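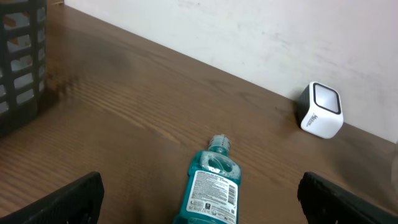 Bathroom storage, part three: the basket on the table

Nov 20, 2025

The flat has no cabinet in the bathroom. It has a sink, a mirror and a ledge 37 mm deep, which holds a toothbrush and very little else. Everything that would normally go in a cabinet has ended up in a plastic basket, and the basket lives on the wooden table against the wall in the next room. Every few months I take it all out and decide again what goes in.

The basket is dark gray, tall, with rectangular openings in the sides. I looked at two others before settling on it. The Wulholm model was cheaper but had solid walls, so any drips collected at the bottom and stayed there. The Zemport one had a lid I would have removed on day one. Open sides let air through, and I can check what is in there without unpacking it.

The drawback is stability. Tall baskets tip when the weight is high and on one side. My first layout, in July, had the bottles on top because I use them most, and it went over twice. The current order is as follows.

Heavy liquids go in first, upright, against the wall side. Boxes and tubes fill the middle. Cotton pads, floss and anything in a packet go on top. Razors have their own cup and are not part of this system.

Mouthwash is the awkward item. The large bottles are too wide to share the bottom layer with shampoo, so I have gone down to a small one, 250 ml if I am reading the label correctly. The print on the back is tiny and set in several columns, and I gave up on it. A bottle this size also has a narrow enough shoulder that a tube of toothpaste fits beside the neck. It costs more per milliliter. I accept that.

Laying a bottle on its side is fine on the table while sorting. I would not store it that way. Caps loosen, and mouthwash on a wooden surface leaves a mark if it is left overnight - I tested this by accident in my previous place.

Two open items. The wall behind the table has picked up scuffs and gray smudges, and I want to try a damp melamine sponge on one corner before doing the rest. Teresa McGrath recommends sugar soap instead, and she has painted more walls than I have. The table needs a coat of wax as well. Encarnación Requena left me half a tin of Madigan, which should cover it.

Part four will deal with towels, assuming the hooks arrive.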